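Sustwood switches its flooring line to smaller batches

Macario Beltrán started laying tile with his uncle at 17 and now runs Sustwood, a flooring supplier with one showroom and a warehouse behind it. In March the company stopped ordering its marble-look tile by the full container and began buying in lots of 172 boxes. We met on a Monday morning, before the showroom opened, to talk about how that has gone.

"We were sitting on too much gray," Beltrán said. "Gray was selling well, so we bought a lot of it, and then everybody wanted beige. I had 3,000 square feet of one pattern that moved a few boxes a week."

The smaller lots cost more per box. Beltrán said he raised the retail price a little and absorbed the rest. He expected complaints from contractors, and got some, mostly from those who buy for rental units and watch every cent. Homeowners asked more about delivery dates than about price.

Shade is the harder problem. Tile from two production runs can carry the same name and still look different once it is on the floor. Sustwood now writes the run number on every invoice and asks customers to order their spare boxes at the same time.

"People call me after a year and say they cracked two tiles," he said. "If they kept a box, fine. If they didn't, I can send them something close – but close is what it is."
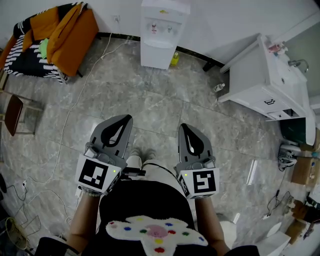

Gray marble-patterned floor tile.

Fuad Tufa, who handles purchasing, joined us halfway through. He came to Sustwood from Alemneh, a stone importer, and said the two jobs have less in common than he thought they would.

"With stone, the customer expects variation," Tufa said. "With printed tile they expect it to match the sample on the counter. So I open boxes when they come in. I lay out 8 tiles from each lot and look at them by the door, where the daylight is."

He has sent back 3 lots so far. Two had chipped corners, and one had a surface pattern that repeated too often. The supplier, Serkovell, replaced all of them, though the last replacement took five weeks and held up a kitchen job.

Beltrán plans to keep the new system through the winter. He would also like to bring in a second supplier, Flendo, for bathroom sizes, but the samples he ordered have not arrived. "I'm not signing anything until I've walked on it," he said.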